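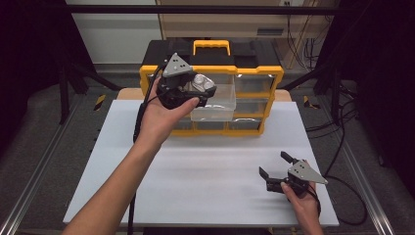
Figure 3. Sorting small parts into a drawer organizer. One clear drawer in the center column is pulled partway out, and a small silver metallic object is held above and in front of it.

3.2 Small-parts storage

The second group of tasks concerns the storage of small items in drawer units. Units of this type are common in garages, sewing rooms and school workshops, and they came up often in the household survey described in Section 2. Of the 101 households that returned the survey in Bikville and Morside, 60 had at least one such unit. Most were kept on a shelf or a workbench, and a few were carried from room to room as needed.

We were interested in how a person gets one item into one drawer and leaves the unit in a state where the next item can be stored. We split the activity into four steps: choosing a drawer, opening it, placing the item, and closing it. Choosing is often treated as trivial in earlier work on tidying. In our survey it was the step people complained about most. Drawers fill up, labels fall off, and screws end up with picture hooks because that drawer was the one already open.

The organizer in Figure 3 has a yellow frame, clear drawers and a carrying handle on top. Clear fronts let the user check the contents before opening, although this works better for some items than for others. Pale or very small items are easy to miss when they lie low in the drawer, and reflections on the plastic can hide them further. Survey respondents with clear units still reported opening the wrong drawer first.
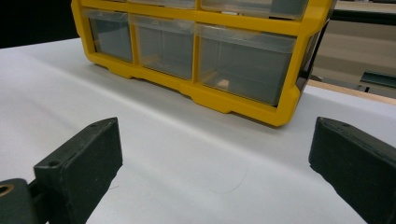 Drawer position also matters. Respondents said they used the bottom row for things they rarely needed, and several kept it for items they had not yet decided where to put. A low drawer has to be pulled out further before its contents can be seen from above, and on a light unit this can tip or drag the whole case. People dealt with this by holding the case with the free hand or by pushing it back against a wall. We did not score these habits separately, but we noted them where they occurred.

Partial opening was accepted as a valid way to complete the second step. Requiring the drawer to be fully extended would have been unlike normal use, and on many units a drawer pulled too far comes out of the case. An item counted as placed if it came to rest inside the intended drawer. It did not count if it rested on the rim or kept the drawer from closing.

The item set was drawn from the Pumphrey list, which names 100 small objects kept in homes. We left out anything too long for the smallest drawer in the unit. Loose powders and liquids were also excluded. The written scoring sheet is given in Appendix B and was last changed in September 2025, when the rule on rims was added.

14 shares
2 comments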